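Consumer Surveys, Unit 9: What People Say They Do at Home
Handout for the Friday group. Instructor: Thư Nghiêm

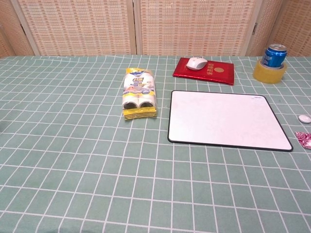

Read the Hedavberg housekeeping survey before class, all of it, including the appendix where they put the response rate. The headline figure is 2,997 completed forms. It sounds like a lot. Ask how many were mailed out. The report gives that number for the first wave only, and the second wave is folded in without comment.

The main claim is that households "spend 20 minutes a day tidying shared rooms." Fine, but who was holding the stopwatch? People filled in the form at the end of the week, from memory. Rowbotham's chapter (in the reader) covers recall error and is worth your time, though I think he trusts diaries more than he should. A diary kept by someone who forgets to fill it in until Sunday is a recall survey with extra paper.

Wording. Look at item 9: "How often do you manage to clean the kitchen?" The word "manage" is doing a lot of work there. Châu Võ ran the same item in Murau with "manage to" taken out and got lower answers. Her sample was small and she says so, so I would not hang too much on it either.

Who answers? One adult per home, whoever opened the envelope. The report then talks about "households" for sixty pages. If two adults share a kitchen, you may well get two different accounts of who cleans it. Bogdan asked both and published the mismatch. Prusix, who sold the Hedavberg data on to retailers, did not ask.

Averages. No spread is reported anywhere. A mean of 20 could be everybody doing 20, or half the sample doing nothing and the rest doing 40. Be suspicious of any table with one column.

For next time: pick one claim from section 2 and write a page on what you would need to see before you believed it. "A bigger sample" will not get credit on its own. Nhàn Vũ has the spare copies of the reader.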